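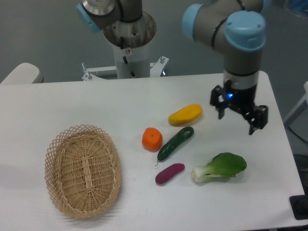 Five plastic groceries, one wicker basket and a two-finger gripper with its fingers wide open.

The cucumber is the one that gets you. I went in thinking it would be the mango, which is slippery and flat on one side, or the bok choy, which has that big fan of a leaf and no obvious place to hold it. But the cucumber is long and skinny and bumpy, and if you grab it even a little off center it swings like a seesaw. I spent most of an afternoon in June watching plastic cucumbers swing like seesaws, and I would happily do it again.

I was at Dirnport, a test lab in a low building behind a tile warehouse, where small companies pay by the week to find out which gripper they should be buying. I had asked if I could come and play. They said yes, as long as I kept my hands behind the yellow tape when an arm was live and didn't put my coffee on the table. (I put my coffee on the table once. It was noticed.)

My mission, such as it was: try three grippers on the same job and write down how each one felt to work with. The job was clearing toy produce off a white table and into a basket. Pick up the orange, put it in the basket, pick up the sweet potato, put it in the basket, and so on until everything is in or something is on the floor. One full clear of the table is a round. I had signed up for 64 rounds, split among three grippers, and I came with a notebook and far too much confidence.

Why toys? I asked that right away, a little disappointed, having pictured real vegetables. The lab used to use real ones. Real ones go soft, and a soft pepper at four in the afternoon is a different object from the firm pepper you started with at nine in the morning, so your numbers drift and you blame the gripper. Plastic stays the same shape all week. It's also a bit meaner than the real thing, being lighter and slicker, so a gripper that manages the toy mango usually has an easier time with the one from the store.

The two-finger parallel

This is the plainest kind, and the one I liked best by the end, though I didn't see that coming. Two fingers, they slide toward each other, they stop when they meet something. The black one I used is sold by Ansari, bolts on below the wrist and has a little blue light on the front that I became weirdly fond of. You tell it how far to open and how hard to squeeze, and that's about all there is to tell it.

The trick is the opening. My first instinct was to open it all the way every time, for safety, the way you'd open your arms wide to catch a beach ball. That works fine when your groceries have some space between them. When they're bunched up, those wide-open fingers come down like a pair of boots in a flower bed. On my third round I went for the sweet potato and knocked the orange clean off the far side of the table. It rolled under the pedestal of the other arm and we had to shut everything off to get it back.

So you learn to open just enough. A finger's width of extra room on each side did it for most things. The orange wanted a bit more, being round and squat, and you have to come down right over its middle or it squirts out like a watermelon seed. The sweet potato is a dream. Come across the short way, close, lift, done. I never dropped it with this gripper, and I tried to, a little, just to see.

The bok choy I got wrong for a good hour. I kept going for the leaf end, where there's more of it to grab, and the leaf would fold and slither. Grab the stalk end and it comes right up, leaf trailing behind like a bridal train. A cook would have known that in two seconds.

And the cucumber, well. You want the balance point, and the balance point on that toy isn't where your eye says it is. Mine was heavier toward the fat end. I ended up marking the spot with a pencil dot, and I was told very kindly that this was cheating. A camera has to find it on its own.

The soft three-finger

Everybody loves this one at first sight. It looks like something from an aquarium. Three rubbery fingers puff up with air and curl around whatever you give them, and the first time it closed over the orange I said "aww" out loud. The version at the lab comes from Zuneo, and they're proud of it, and for round things they should be. Orange, every time. You can be off center by quite a lot and the fingers just shrug and wrap.

Then you give it a cucumber. Three fingers want to meet in the middle around something ball-shaped, and a cucumber is all length, so one finger ends up poking along it while the other two hold on for dear life. Sometimes it held. Sometimes it held until the arm turned toward the basket and then let go over open table with a sad little clack. I wrote "clack" in my notebook so many times that I started just drawing a line.

It's also slow, and I hadn't thought about that beforehand. Air has to go in and air has to come out, and each takes a moment. You don't mind on one pick. Over a whole afternoon you start tapping your foot. There was some hiss, too, which I found soothing and the person at the next bench clearly did not.

The other thing about soft fingers is that you can't really tell from looking whether the grip is good. The parallel one either has the thing or it doesn't, and it reports how far apart its fingers stopped, so if they've closed all the way you know you came up with nothing. The soft one just looks cuddly either way!

The suction cup

I had low hopes here and it was a mixed bag in a way I enjoyed. The mango, with its smooth flattened side, was made for it. Cup down, pump on, up she goes. The sweet potato was nearly as good. The orange took some patience, since the cup has to land square on the curve, but it worked more often than it missed.

Bumpy skin is the end of the road for suction. Air sneaks in between the bumps, the seal never forms, and the cup just pats the cucumber on the back and comes away. I tried the bigger cup, I tried the softer cup, I tried pressing down harder, and I pushed the cucumber across the table like a curling stone. The bok choy leaf was a coin flip. For the rest of that set I left the cucumber in play and scored it as a miss each time, which dragged the numbers down, but a real basket of groceries would do the same.

A word about the basket

I'd have guessed that dropping things into a basket was the easy half. It's an oval wicker thing with an open, crisscrossed rim, and that rim is a trap. Fingertips catch in it. If you come down too low with the parallel gripper and open up close to the side, one finger pokes through a gap in the weave, and when the arm lifts, the basket comes along for the ride. That happened to me twice, groceries and all. The second time it went up a good foot before I found the stop button.

The fix was dull. Let go higher, and aim for the middle. With toys you can get away with that. With a real mango you'd be making chutney, so anyone doing this for a living would want to spend a while on the placing and not only the picking.

Height is tricky for the cameras too. A woven basket is full of little holes, and the depth camera we used from Gakside didn't always agree with itself about where the rim was. On a white table with soft shadows it was very good at finding the orange and pretty good at everything else, but the weave made it fuzzy. We ended up simply telling the arm where the basket was and asking everyone not to bump it. I bumped it. We told the arm again.

What I'd buy, if it were my money

I got through all 64 rounds, and before I left I asked to see the lab's own log for the same three grippers, which runs to more than 2000 picks. My favorites lined up with theirs on every item except the orange, where I'm apparently much worse than average with two fingers. I can live with that.

If I were packing one kind of round fruit all day I'd go soft and never look back. For anything smooth and flat, boxes included, the suction cup is cheap and cheerful and there's hardly anything in it to break. For a mixed pile, the kind you'd find at the bottom of anybody's shopping bag, I'd take the parallel gripper and put the savings toward a better camera. It's boring to look at. It also did fine on all five things once I had stopped being clumsy with it, and the other two each had something they just couldn't get along with.

Swapping between them is quicker than I'd feared, by the way. Four screws, one plug, and then a setup screen where you tell the arm how long its new hand is. Do not skip the setup screen. I skipped it going from suction to parallel, and the arm, still thinking it had a short stubby cup on the end, drove two fingers into the tabletop hard enough to trip the safety stop. The lab swaps fingertips as they wear, and I was handed a fresh pair with a smile and a small form to fill out. The form asks for the cause of damage. I wrote "journalist."

Next time I want to try both arms together, one to hold the basket steady and one to fill it. I'm told the hard part is keeping the elbows from meeting in the middle, and that I should book two days.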